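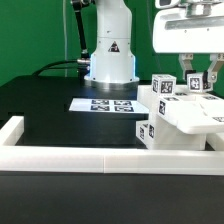

In praise of the paint test pot

I have painted the same back bedroom 6 times in my adult life, and I would happily do it again in August with the windows open and the radio on. Colour is the cheapest thing you can change about a home and the one that changes it most, and yet so many of us still paint everything the shade of weak tea and call it sensible. I think we should be braver, and I think the humble test pot is how we get there.

My friend Sofia Stamatopoulos is the person who cured me of magnolia. She had a narrow hall with no window, the sort of place every magazine tells you to paint white, and she painted it a deep plum from skirting to ceiling. I went round expecting a cave. It was glorious! The brass hooks looked like treasure and the kitchen at the far end seemed twice as bright when you stepped into it. White would have gone grey in there by four in the afternoon.

Since then I have bought test pots the way other people buy sweets. At one point I had 44 of them in a box under the stairs (Jukitz do a very good small one with a proper lid, and Dolano's are thinner but dry closer to the colour on the card). I paint big squares of lining paper, never the wall itself, and move them about the room for a few days. Morning, lunchtime, lamps on. You learn more from that than from any chart, and you can roll the papers up and lend them to your sister.
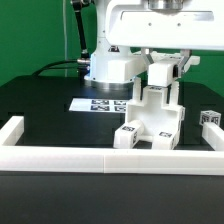
Green is the colour people are most frightened of, and I do understand it. They picture hospital corridors, or the school toilets, and they back away towards sage. Sage is lovely, but it has had a very long run, and there are so many other greens waiting. Look at what a really bright one does behind something white: the white comes up crisp and clean, the silver parts start to shine, and even a black cable looks like a line somebody drew on purpose. A kitchen with white cupboards and steel taps would love that treatment. I'd keep it to one wall if you're nervous, and I'd put the bright green where you see it from the doorway.

The usual argument against all this is selling the house. Buyers want neutral, says the agent, so live in neutral. But most of us aren't selling this year or next, and it seems a strange bargain to spend 7 winters in a beige room to please a stranger who will repaint it anyway. A strong colour takes 2 coats to put on and up to three to cover. That's a weekend and a sore shoulder.

So go and buy a pot of something you'd never dare. Feng have a mustard called Druladmont that looks dreadful in the tin and wonderful next to old pine, and I've just put a sheet of it up beside the bedroom door. I'm giving it until the end of the week, and then I'm getting the roller out.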